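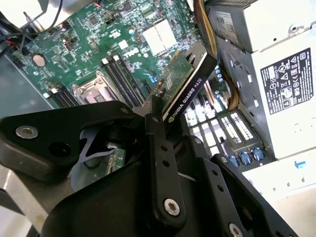
Old workstation for photo editing, keep or replace?
Forum: Desktop Hardware > Used and Refurbished
Page 1 of 1

derkach_m
Saturday, 10:14

Hello all. I have an office workstation with a Quadro K620 and I use it for photographs of birds, mostly in Darktable. My catalog has 3,968 pictures now and it grows every week. When I zoom to 100 percent and move the denoise slider, I wait several seconds before I see the result.

My question is simple. Is it the graphics card, or is it the whole computer? I can spend 242 dollars, not more. I have 8 GB of memory and the system is on a normal hard disk. Please excuse my English, I try to write clearly.

tosh_greer
10:31

Hard disk. Stop there. Put an SSD in it before you think about anything else.

hurkex
10:52

I don't agree with Greer. An SSD makes the program start faster and the thumbnails load faster, but he asks about the denoise slider. That is calculation. The K620 has 2 GB of memory and Darktable will often refuse to use it for a big raw file, then the processor does all the work. A newer card is the correct answer.

tosh_greer
11:05

With 8 GB of RAM he is swapping to that hard disk all the time. Of course the slider is slow.

derkach_m
11:20

Thank you both. How can I see if it swaps?

Skonent
11:48

Open the system monitor while you edit and look at the memory line. If it is almost full and the disk is busy, Greer is right. If the memory is fine and all processor cores are at the top, Hurkex is right. You can also start Darktable from a terminal with -d opencl and it will tell you if it found the card.

One more thing before you buy a card: check the power supply. The K620 takes all its power from the slot, and many office machines have no extra cable for a bigger one. I bought a card in March, very proud of myself, and then I had nothing to connect it to. It is still in the drawer.

hurkex
12:02

Fair point about the cable. There are low-power cards that need only the slot, so look for one of those. And measure the case, some of them take only low-profile cards.

derkach_m
14:37

I did the test. With one picture open the memory is at 7.6 GB and the disk light does not stop. The terminal says the card was found, but for the denoise module it writes something about tiling. So maybe you are both right?

tosh_greer
14:45

7.6 of 8 is swapping. RAM and SSD, I said it at 10:31.

hurkex
15:10

You said SSD at 10:31. You said RAM later :)

Tiling means the picture does not fit in the card's memory, so it is cut into pieces. It works, but slowly. I still think he will want a new card after.

Tromudness
16:26

I had nearly the same computer for my wedding photographs. I went to 24 GB with two used memory sticks and a small SSD, and I paid 142 dollars for everything. Export of one job with 2,361 files became much shorter, I could leave it during dinner and not during the night. Denoise at 100 percent was better but still not nice. I lived with it for two more years.

Check which type of memory your board takes - some workstations accept only ECC, and mixed sticks will not boot.

derkach_m
17:03

The manual says it takes normal DDR3 and has four places, two are free. I will buy memory and an SSD first and keep the rest of the money for a card. Do I need to install the system again, or can I copy it?

Skonent
17:19

Copy is fine. Clonezilla does it, only make sure the new disk is not smaller than the old one. Make a backup of the bird pictures first, to an external disk.

hurkex
17:30

I would install fresh. But yes, backup first.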